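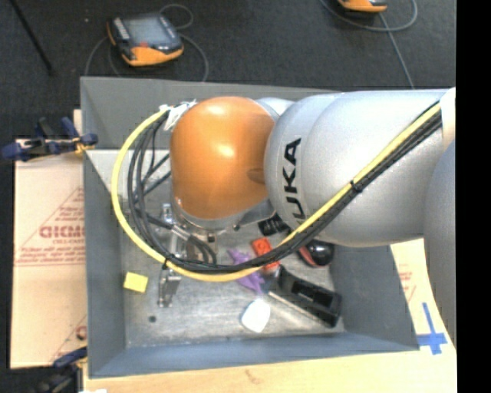 特拉沃港(Travurport)工业安全促进中心近日发布《作业场所线缆与警示色管理指引》,自7月起在港区各生产、仓储及检修单位施行。指引对移动线缆的外皮颜色、弯曲余量、固定方式和巡检周期作出统一规定,要求新敷设的移动线缆优先选用与周边设备表面反差明显的颜色。银灰色金属外壳前的亮黄色线缆即属反差明显的搭配,线缆斜向下行后再绕出一个大弯,走向一眼可辨。既有线缆颜色不符合要求的,可在更换前以反光色环作过渡标识,色环间距由各单位根据现场照明条件确定。

据中心介绍,港区多数厂房建成时间较早,线缆由不同承包单位分批敷设,黑色、深灰色外皮占比较高,在照度不足的通道和设备背面不易辨认。去年的联合检查共涉及17家单位,发现的问题集中在三个方面:线缆拖地横穿人行通道,弯曲处受力过大,备用线缆与在用线缆混放且无标签。检查结果已逐一反馈,相关单位均提交了书面整改计划。

指引将作业场所分为固定作业区、移动作业区和临时作业区3类。固定作业区的线缆应入槽或入管;移动作业区的线缆应预留活动余量,不得在绷紧状态下使用;临时作业区的线缆须在当班结束后收回,确需过夜保留的,应办理登记手续并设置围挡。橙色、黄色等醒目颜色不得用于与安全提示无关的大面积墙面装饰,以免削弱警示效果。

为便于中小单位执行,中心委托彭杜拉(Pendura)公司编制配套图册,内容包括颜色对照表、标签样式和常见错误做法,首批印制2,000册,由各片区服务站免费发放。图册电子版同步开放下载。科卡明(Corkamine)仓储园和维特科夫斯卡(Witkowska)机修厂被列为首批试点单位,试点期间须按月报送线缆更换数量、巡检记录和员工意见。

培训工作同步展开。中心将面向班组长和电气维护人员举办2期专题课程,每期包括理论讲解和现场辨识两部分,考核合格者颁发结业证明。各单位应指定专人负责线缆台账,台账须载明规格、颜色、敷设位置和最近一次检查结果,保存期限不少于3年。外来施工单位进场前,应由属地单位告知颜色规则,并在作业票中注明所用线缆的颜色和收回时间。

中心表示,指引施行初期以指导和督促整改为主,对存在明显安全隐患且逾期未改的单位,将依照港区安全管理办法处理。各单位在执行中遇到的问题,可向所在片区服务站书面反映,由服务站汇总后报中心统一答复。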